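Tile & Stone Board > Floors > Dark marble-look in a small laundry room

kavthorpe_mike
April 14, 2018
Laundry room is 70 square feet. I want dark gray marble-look on the floor and light gray on the walls. My wife thinks it will feel like a closet. Orinia quoted 1,049 for the floor tile. Is dark a mistake in a small room?

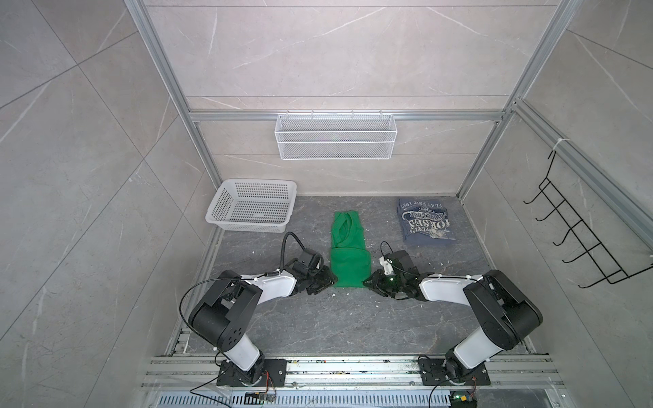
grout_line
Dark floors are fine if the walls stay light. I did mine in February with big squares to keep the grout down. The pale gray with faint white streaks keeps it from closing in, and a white wire basket hung off a bar doesn't block much of the wall. Spend the money on lighting.

Kacper Nowakowski
Disagree. I install for a living and dark polished tile shows lint and every drop of hard water. People call me a year later asking for a cleaner that doesn't exist. Go matte – or go lighter.
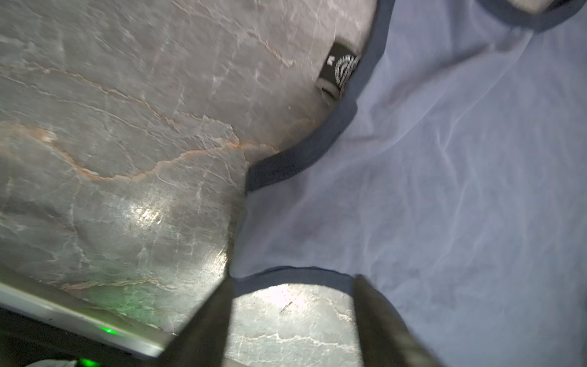

espinoza_tile
Depends on the pattern. Plain black is the worst, but a busy one hides a lot. With rust-orange veins and fine white lines running all over the gray, lint has to compete. Glare is a fair point though, you do get a bright patch where the light hits. I paid 400 extra for a sealer at Ernutthorpe and wouldn't again.

Kacper Nowakowski
Porcelain doesn't need that sealer anyway. Real marble does.

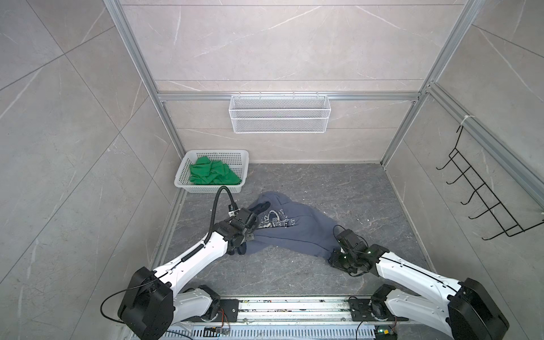 kavthorpe_mike
What grout color would you use with the dark floor?

grout_line
Medium gray, one shade lighter than the tile. Black grout fades in patches.

Kacper Nowakowski
I'd match it exactly, but get the matte tile first.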